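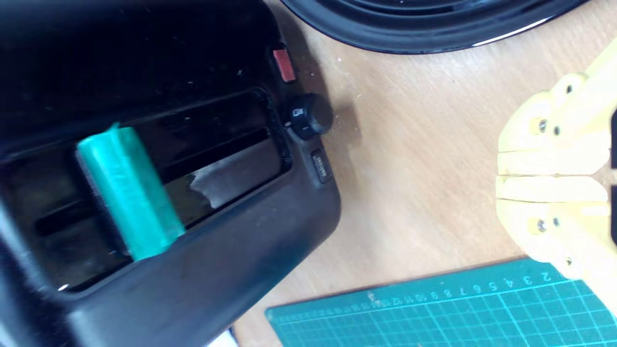
Figure 1. The toaster station at the Zendska open day, with the block in the slot and the gripper next to the controls.

Visit report: Zendska open day

For my project I had to go and see some automation in real life and write up what I learned. I picked the open day at Zendska, which was on a Sunday in February, and I'm really glad I did because I had only ever seen factory arms on video before (the big orange kind behind a fence). These were small, on ordinary tables, and you could stand close enough to see the screws!

There were several stations but I spent most of my time at the toaster one. The arm there is called Lobo. Its gripper is pale yellow 3D-printed plastic, kind of blocky, held together with little metal screws. The guide told us they print new fingers in house whenever a pair wears out, and a set takes 15 hours. The job is to put a block into a toaster slot. They use a teal block in place of bread, and I asked why, and the answer was crumbs. Fair enough.

I thought it would be an easy task, but a slot is long and narrow and the block has to go in pretty straight. Lobo learns from people steering it by hand with a controller, and the team had recorded 700 runs before the open day. Out of the last 100 tries they did on their own, 70 worked. I wrote that down twice because I expected a much higher number. Most of the misses were the block catching on the rim of the slot, and shiny black plastic is apparently hard for the cameras too.

Visitors got to try steering, so of course I got in line. It's so much harder than it looks! I kept closing the fingers too early and I bumped the toaster on my first go. On my second go I got the block in, crooked, and I was way too proud of it.

I also stopped by the Mivton table, where they were showing the software that plays the runs back, but it was crowded and I missed half of the talk. I did catch that the program is called Jonura and that you can slow a run down and mark the spot where it went wrong. I want to use that idea in my own project, just with phone video and a notebook.

Things I would ask if I went back: does it still work with a different toaster, and what happens if somebody moves the toaster while the arm is moving? I forgot to ask both.

For part two I'm going to build a cardboard slot and test block widths with the school arm.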